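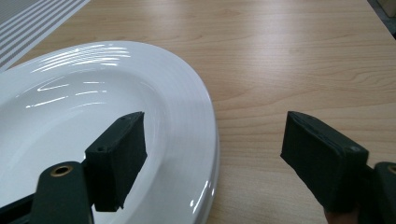
From: Duván Cáceres
To: table-and-linen list
Date: Nov 8, 2021
Subject: Re: Wide rim plates, and the mat question again

Hello all,

I answer to Marleny below her text, I hope the quoting is correct this time. My mail program made a mess of it in June and I am sorry for that.

Marleny Guzmán wrote:

> We are four at home and I bought the Ornberg plates, the deep ones with
> the wide rim, because I liked them in the shop. Now I find they are too
> big for my mats. When the plate is in the middle there is no place for
> the fork. My sister says to put the mats away and eat on the bare wood.
> My husband says that the wood will be ruined in one winter. The table is
> from Saltden, oiled, light color, 60 cm deep at each place. What do you
> do at your homes? And do you put the plate in the center of the mat or
> closer to the person?
>
> Also, can these plates be stacked? Mine make a terrible noise.

Dear Marleny, I have the same problem with wide rims, so I will write what I do and the others can correct me.

First the size. My mats are 44 cm wide, which is a normal size for woven ones. A plate with a wide rim takes more of it than you think when you look at the plate in the shop, because there you look only at the hollow part where the food goes. I now measure the rim from outside to outside before I buy. If you have left less than the width of three fingers at each side, the fork will lie half on the mat and half on the wood, and this I find more ugly than having no mat.

Second, the position. I do not put the plate in the center. I put it a little away from the edge of the table, so that the front of the mat stays free for the wrists. With striped mats it is more difficult, because the eye follows the stripes and sees immediately that the plate is not in the middle. With stripes that go from the person toward the other side of the table I choose one stripe and use it as the line for the plate. My mats have fine weave in one part and wide bands in the other, and I can tell you that guests always turn them in the wrong direction.

Third, the bare wood. I think your sister and your husband are both right. For a cold plate, bread, fruit or salad, I use the wood directly and I wipe it after. For soup I always use a mat. I had one white ring on my old table from Vurkwood and it stayed for years, I tried oil, I tried a warm iron with a cloth, and in the end we put a fruit bowl on it. 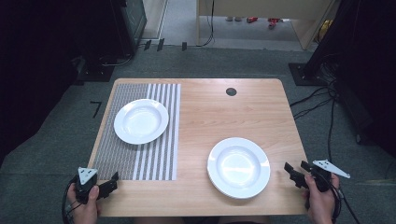
Rocío Casado: I would not put two plates together at the place of a guest, the upper one slides when you cut meat. If you want the look of two plates, use a flat one below and the deep one on top, with a small paper napkin between. It also takes away the noise that Marleny hears.

Thank you, Rocío, your message came when I was still writing, so I have put it here in the middle. I agree about the napkin. In the cupboard I use circles cut from an old felt blanket, one between each plate. Without something between them, the foot of the upper plate rubs the glaze of the lower one, and after some time there are gray lines in the hollow part. These lines can be cleaned with a paste of baking soda, but please rub softly.

About how many to stack, I keep it to 3. The wide rim gives you a good place for the hands, but it is also the part that hits the door of the cupboard. Lift from below, with the fingers under the foot of the plate.

Wálter asked me in private if the Chambi mats can go in the washing machine. Mine went, at low temperature, and they came out a little shorter in one direction. The corners were not square anymore. Now I wash them by hand in the bath tub, roll them in a towel, and dry them flat on the table with a sheet below. Do not hang them, the line makes a fold that does not leave.
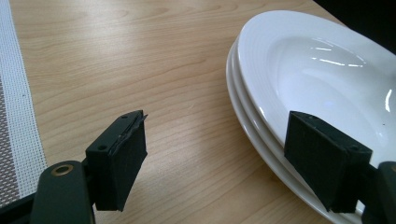
Words: 231

The rest is only a short note for those who asked about finding the place of the mat on a table with round corners. With square corners it is easy, you follow the edge. When the corners are round, the mat should begin after the curve has finished, otherwise its corner hangs in the air and a child will pull it. I slide my hand along the side until I feel that it is straight, and there I put the corner of the mat.

If the wood has a strong grain, as many of the light tables have, do not use the grain as your guide. It bends, and you will have a mat that bends with it. Look at the edge only.

A mat should be shaken outside before you lay it. Small crumbs under the weave work like sand when somebody moves the plate, and on a finish with some shine you will see the scratches when the light comes from the side. I wipe the wood with a cloth that is almost dry, wait a few minutes, and then lay the mat.

Eilif Wallin wrote to the list before that he glues thin cork under his woven mats so they do not move. I tried it on one mat. It stays in its place very well, but it cannot be rolled now and the drawer does not close. Eilif, which thickness did you use? Mine was perhaps too much.

Marleny, please tell us which mats you have, and the width.

With kind regards,
Duván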